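Carnon 27 Butcher-Block Countertop Oil

Food-contact finish for wooden counters, islands and cutting boards
Item no. 772
Sold by Prillus Surface Supply

Overview

Carnon 27 is a penetrating oil and wax blend for bare or previously oiled wood. It soaks into the grain and leaves a low sheen. It does not build a film, so worn areas can be recoated without stripping the whole top. The blend contains no dye and will not hide stains already in the wood.

Contents: 17 fl oz metal can, screw cap, induction seal
Base: mineral oil, carnauba wax
Sheen: low
Application temperature: 60 to 85 °F
Light use after: 5 hours
Recoat after: 5 hours

Surface preparation

Remove old varnish or polyurethane completely. Carnon 27 will sit on top of a sealed surface and stay tacky. Sand with 120 grit, then 180, always along the grain. Vacuum the dust and wipe with a dry cloth. Do not use a tack cloth, as the residue slows absorption.
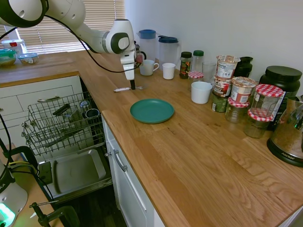 Coverage depends on layout as much as on area. One can treats 27 square feet with a single coat on sanded maple; open-grained woods such as oak take more. Measure each run separately and count the inside corner once. On an L-shaped butcher-block top that passes near a window, like the one shown, clear the whole surface before starting, down to the mugs and the pitchers along the wall, and coat both legs in one session so that the sheen matches at the turn. Raise any blinds so the light rakes across the wood and dry patches show up.

Application

Shake the can. Pour a small amount onto a lint-free cotton cloth and spread it along the grain. Leave for 20 minutes, then buff off all surplus with a second cloth. New wood needs three coats. End grain around sink cutouts needs one extra.

Lay used cloths flat outdoors to dry before disposal.

Maintenance

Wipe with a damp cloth and mild soap. Avoid bleach and scouring pads. Recoat when water no longer beads, or every three months near a sink. Dark rings left by metal can usually be sanded out with 180 grit and spot treated.

Related items

Ríos cotton cloths, pack of 5
Malo sanding block, 120/180 grit
Carnon 27 refill, 1 gallon

Ordering

Orders placed before 2 p.m. ship the same day. Gallon cans ship on Tuesday by ground service only. For trade accounts, contact Hanneke Timmermans. For technical questions and safety data sheets, contact Lucero Correa.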